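Friday at the Cadwaladr workshop in Telavholm

Filed under Visits, Pickups and Electronics

I play bass since school, but I had never seen how a pickup is made. When Cadwaladr announced an open day in December, I took the early train to Telavholm and arrived before the doors were open. The workshop is on the upper floor of an old dairy, and the stairs smell of solder already from the first landing.

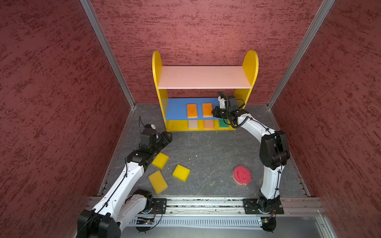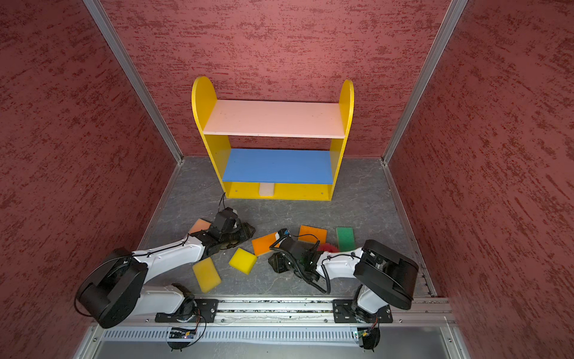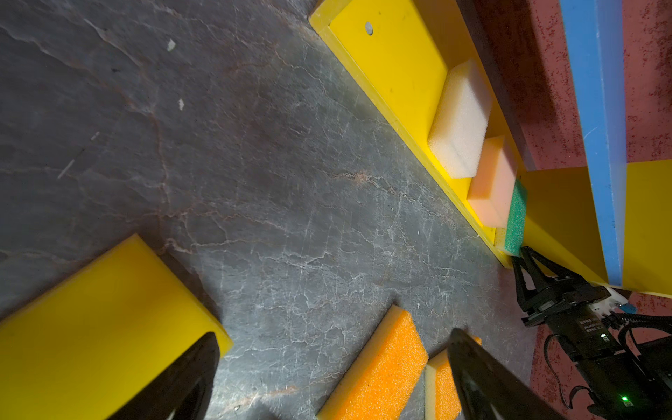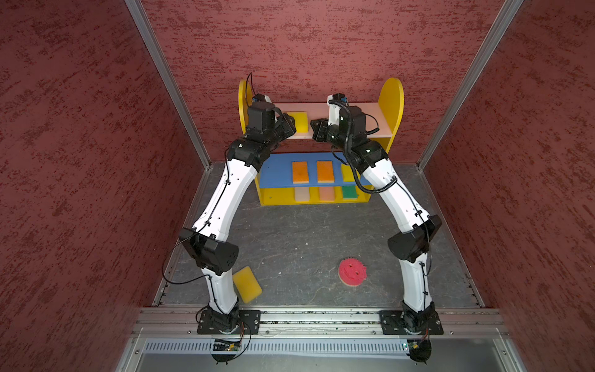

Okska asked in the comments under my last post whether hand-wound pickups are really different or if it is only a story to make the price higher. I carried this question with me, and I put it to the woman at the winding bench. She did not get angry. She said that the hand lays the wire less evenly, so the turns do not sit so close to each other, and this changes the capacitance of the coil a little. If you can hear it through a loud amplifier in a small club, she did not want to promise.

The winding itself is quieter than I expected. The bobbin spins, the wire runs between two fingers with a piece of felt, and a counter shows the turns. The wire is so thin that I lost sight of it when I moved my head. When it breaks, they throw the coil away and start again. I was allowed to try, and mine broke after 800 turns — I was told this is a decent result for a guest.

After the coils comes the wax. The pickups stay in the warm bath at 60 degrees until no more bubbles come up, and you have to be patient, because too much heat can bend the bobbin. Then they are wiped and left on paper to cool. I liked this room best.

In the last room was a small demo of the Zetine, their new bass model. We could compare 3 versions in the same bass, changed by a rotary switch. The first had a strong middle and I would use it for recording. The second was brighter, good with a pick. The third was too polite for my taste, but a man beside me bought it at once, so you should not trust me too much.

My only complaint is about the sound in this room. The ceiling is low and there was one combo amplifier in the corner, and with people talking you hear mostly the low notes. A pair of headphones would help a lot.

The tour was in groups of 11 and took a little longer than an hour. Coffee was free, parking is difficult. If you go, bring your own instrument: they measure your old pickups at the table near the exit and write the values on a card for you. My neck pickup, which I always thought was weak, has a normal resistance and was simply mounted too low. I raised it the same evening with a screwdriver.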